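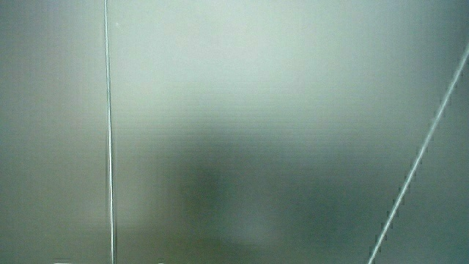 Teodor Crăciun wrote after the last session that he still doesn't see why an agent should bother with sales that closed six months ago if there are three houses for sale on the same street right now. An asking price, he says, is what the neighbors want today, and a seller will have seen it already.

The seller will have seen it, yes, and will bring it up at the kitchen table. It is still a number that no buyer has agreed to. Closed sales show what someone paid. Active listings show what your seller will be competing against. Both go into the report, on separate pages, and they do different jobs. Keep that split in mind for the rest of these notes.

Unit 2: Choosing and Adjusting Comparable Sales

Reading for this unit: the Forkcombe packet, first half. Bring the adjustment sheet to class, filled in as far as you can get it.

What counts as a comparable

A comparable is a closed sale that the same buyer might have bought in place of the house you are pricing. Start with location, then type of house, then size, then age and condition. Work in that order. A similar house across the river in Grutmont may look like a perfect match on paper, but if Forkcombe buyers don't look in Grutmont, it tells you very little.

Stay in the same school zone where you can. Watch for busy roads, rail lines and zoning changes between the subject house and the sale. If you have to go outside the neighborhood, say so in the report and explain how you picked the area.

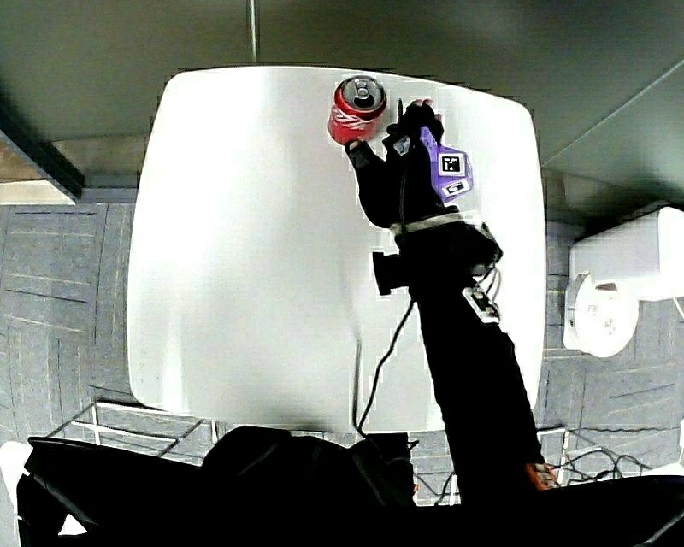

The date of sale matters as well. In a steady market, an older sale may hold up fine. In a market that is moving, even a spring sale can be out of step by October. Use the contract date when you can find it. The price was agreed on then, and the closing may have come a good while later.

Sales to leave out, or to use only with a note:

Sales between family members
Foreclosures and other forced sales
Sales that included furniture, a second lot or a business
Sales where the seller paid a large share of the buyer's costs
Anything you can't confirm with a second source

Making adjustments

Always adjust the comparable toward the subject. If the comparable has something the subject lacks, subtract its value from the comparable's price. If the subject has something the comparable lacks, add it. Most errors on the first homework came from doing this backward. Write the word "subject" at the top of your sheet and check the direction of each line before you total anything.

The amount of an adjustment comes from what buyers pay, and that is usually less than what the owner spent. A new kitchen may have cost a great deal and bring back only part of it. An extra bathroom in a house that had just one often brings back more than a third or fourth bathroom would. Look for pairs of sales that are alike except for the one feature, and see how far apart the prices are. When you can't find a pair, use a modest figure and mark it as an estimate.

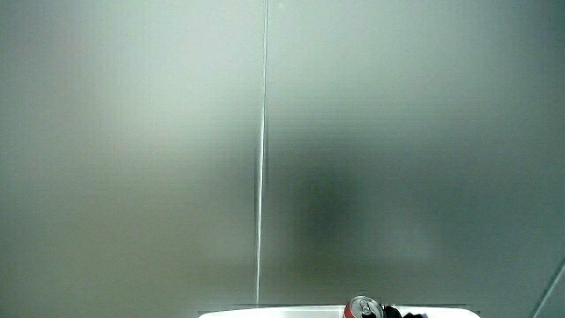 Two panels with a vertical seam between them.

Size needs extra care. Do not multiply the price per square foot by the difference in area. That price includes the land, the driveway, the furnace and everything else, and those don't grow with the living room. Use a lower rate for the difference. Check also that both houses were measured the same way. Some county records include a finished basement and some don't.

Worked case: 712 Jaltis Street

The subject is a one-story house of roughly 2000 square feet, with a two-car garage and an older kitchen. The owners want to list before the holidays. We have three closed sales to work with.

Sale A is on the next block, close in size, with a remodeled kitchen and the same kind of garage. Subtract for the kitchen. No other change is needed.

Sale B is smaller and has a one-car garage, on a street with more traffic. Add for size, add for the garage, add for the street. Three additions in the same direction is a warning sign. Keep it, but give it less weight.

Sale C is in the Triệu subdivision. The house is newer and the lot is larger, and homeowners there pay monthly dues. Subtract for age and lot. The dues are harder, and you should be ready to talk about how you handled them.

Do not average the three results. Sale A needed the least work and should carry the most weight. State a range, name the point in the range you would recommend, and give your reasoning in two or three sentences the owners could follow.
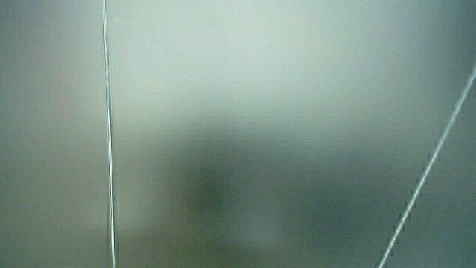 A translucent surface, close up.

Active and expired listings

Put these on their own page after the closed sales. For active listings, note the asking price, any reductions and how long the house has been for sale. Expired listings are worth a phone call to the listing agent. Price is the usual cause, but sometimes there was a title problem or a tenant who wouldn't allow showings.

Homework

Finish the adjustment sheet for Jaltis Street and write the recommendation. One page is enough. Show the direction of each adjustment with a plus or minus sign and give your source for each amount. Then pick one of the sales on the left-out list above and describe a case where you would use it anyway.

Sheets are due at the start of the next session. Late sheets will be read but not marked up.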